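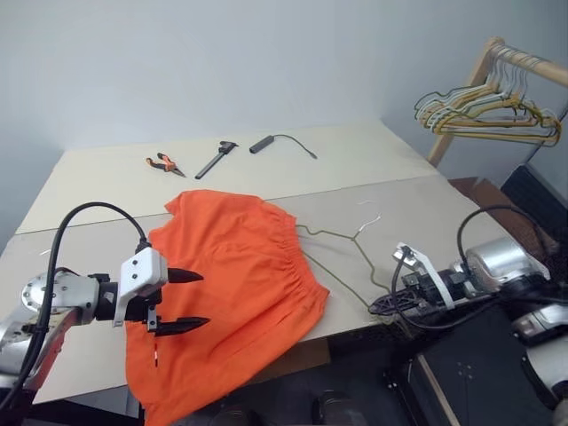
Section 4: Recording Your First Garment Examples

This is the fun part! By now the two arms are mounted, the wrist cameras are connected and you've run the Greltorero health check from Section 3. From here on you'll be teaching, and everything the policy learns about hangers and waistbands will come from what you record in this section.

The task is putting shorts on a wire hanger. Start with it even if your final project is something else. It uses both arms, the cloth never lies the same way twice, and you'll get a good feel for the leader handles before you try anything with sleeves.

Before you start

You need one pair of shorts with an elastic waistband, a supply of wire hangers, and a rack within reach of the person resetting the table. Mixed hanger colors are great. Bright cloth on a pale table is the easiest combination to check during review, so save your beige linens for later.

4.1 Set up the table

1. Lay the shorts flat with the waistband toward the right arm. A slant is fine. A leg may hang over the front edge.

2. Place a hanger between the waistband and the right gripper, hook pointing away from the operator.

3. Leave a few small tools or adapters along the back of the table if you like. Move them between sessions. The policy should learn to ignore them, and it can't do that if it has never seen them.

4. Check that both cable loops can follow the wrists through their full travel.

CAUTION: Never reach between the arms while the status light is green. Press PAUSE on the Tulteck pedal, wait for amber, then reset the cloth.

4.2 Record an episode

1. Open the Lastar recorder and choose New Task. Type a plain instruction, such as "put the shorts on the hanger." Use the same wording for every episode in the set.

2. Hold both leader handles at the rest position and tap the left pedal. You'll hear one beep.

3. With the right gripper, take the near end of the hanger and keep it steady.

4. With the left gripper open, come in low over the cloth and pinch the waistband. Lift just enough to make an opening.

5. Feed the far shoulder of the hanger into the waistband. Go slowly - jerky motion is the most common reason an episode gets thrown out.

6. Work the waistband over the near shoulder, let go, and bring both arms back to rest.

7. Tap the right pedal to save, or hold it down for two seconds to discard.

NOTE: If you drop the hanger and recover it smoothly, keep the episode! Recoveries are some of the most useful examples you can give the system. Tag them "recovery" on the save screen. Discard only when an arm faults, a camera freezes or a hand enters the view while recording is on.

4.3 Change things between episodes

Every reset is a chance to add variety. Turn the shorts a little, flip them over, bunch up one leg, swap in a different hanger from the rack. Change one or two things at a time. The recorder shows a reminder after every 11 saved episodes, and that's also a good moment to stretch and trade seats.

4.4 Review and upload

1. Open the Review tab and play each episode at triple speed, all camera views side by side.

2. Mark the moment the hanger first enters the waistband. One click is enough.

3. Select Upload. Episodes go to your Võ workspace and appear there with their tags.

The starter set that ships with your kit holds 829 episodes of this same task, recorded over 14 sessions. Watch a handful before your first real session. You'll pick up some lovely tricks, especially for rolling the waistband open with one fingertip.

NOTE: Do not mix your episodes with the starter set until you have run calibration on your own arms (Section 3.6). Mismatched wrist offsets will spoil both.

If the left gripper keeps slipping off the elastic, see Section 7.2, Finger Pads and Grip Force.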